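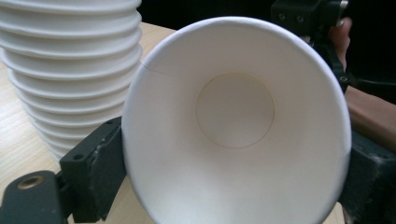 Cup creep is the name we gave, at Peltelmont, to a grip fault in two-fingered grippers handling paper cups. The cup slides a little further out of the fingers on every lift, until one day it drops or folds. I've spent more of my life on it than I'd like, so please forgive a bit of grumbling!

Where the name comes from

Ernő Bozsik used it first, on a Saturday, after watching the Clurker gripper lose its hold over and over (he said it looked as if the cup was trying to leave without being noticed). Some people call it the Bozsik slip, which he hates.

What goes wrong

A paper cup tapers, so two flat fingers never press on it evenly. Squeeze gently and it slides towards the narrow end. Squeeze harder and the wall buckles, usually near the seam, and then the cup won't nest with the others. The worst run we had was 26 failures in 100 lifts, and most of those were crushed rims – a miserable afternoon of sweeping up.

Stiffer things hide the fault. A white plastic tube between the same sort of fingers takes far more pressure before it complains, and its raised rings give you something to line up against, so you can go home thinking all is well.

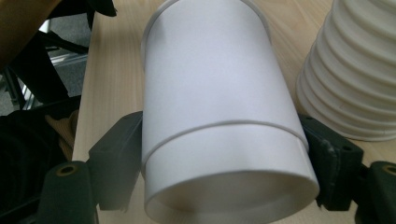
Worn pads

Erzsébet Dobos found the other half of the problem. The pads wear at the edges first, and a pad with a frayed bottom edge, even one with its fuzzy facing otherwise in place, touches the cup in patches. We'd been blaming the Trundotance software for weeks. Oh dear.

It gets trickier with a tall stack, where all those rims stick out in ridges and a finger can settle on one and feel perfectly secure.
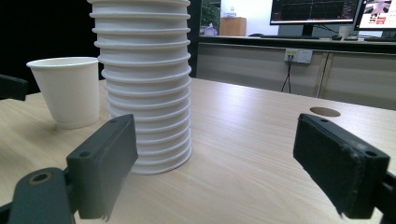
Then the rim gives and the lot comes down. Our rule now is to change both pads together, never just the one, and to stop the run after two slips in a row. Keep your free hand away from the fingers while they close, too – I've had a nasty pinch. Erzsébet still wants a curved pad, and the first set is due in July.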